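**Packing and Sorting, Session 10 - Open Trays**

Welcome back! Today we get to my favorite part of the course, the shallow tray. It looks like the simplest container there is, and you can still spend a happy hour arguing over how to fill one. 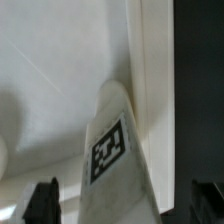

Start with the footprint. Draw the tray on paper, then try your blocks flat, upright and tilted - tilted ones eat far more floor than you'd guess!

Read Lengyel's Stilldale notes, page 62, on low walls and tall pieces.
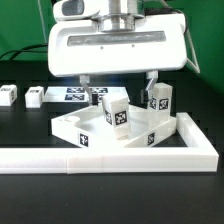
For next time, sketch two layouts for a cube, a taller block and a small disc. Mark which piece goes in first. Bring both sketches, even the messy one - we'll swap and try each other's.

G. Balogh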